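Pruno demonstration cell, Drarnurbridge
Pre-opening inspection, visitor day
Date: May 24, 2019
Inspected by: Diễm Âu
Operator: Haso

1. Visitor line
Floor tape at 65 inches from the table edge. Tape lifting at the door end, replaced. PASS

2. Emergency stop
Both buttons tested with the arm moving. Reset requires the key. PASS

3. Speed limit
Set to 20 percent for public running. Setting locked under supervisor login. PASS

4. Grip force
Limit read back from controller as 39 N. Last calibration sticker unreadable. Replace before July. PASS WITH COMMENT

5. Demonstration items
Small white plastic block and BULL power strip. Mains items are handled unplugged during public hours. Clean casings before opening; smudges on both.
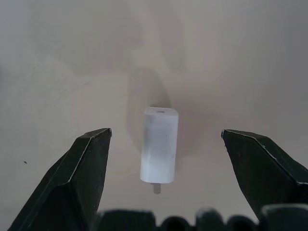
Wrist camera view, items under item 5.

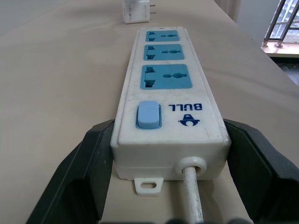
Trinh Khổng asked whether the grip force limit survives a controller restart, and wanted the read-back repeated after each power cycle and entered in the log. Accepted. Added as 4a.

4a. Grip force read-back after restart
Restarted once, limit unchanged. Log entry made. PASS

6. Finger condition
Check fastener torque and edge wear at each shift change. Finger showing a crack is to be taken out of service. Wear at the edges alone is acceptable.

7. Cable management
Arm cable clear of joint 4 through the full demonstration path. One clip missing behind the base. Clip ordered from Ung. OPEN

8. Cycle counter
Reset to zero. Stop for inspection at 1000 cycles, or at close of day if sooner.

9. Host briefing
No visitor passes the tape while the drive lamp is lit. Questions are taken with the arm parked.

Item 7 does not prevent opening. Temporary tie fitted, to be checked at noon.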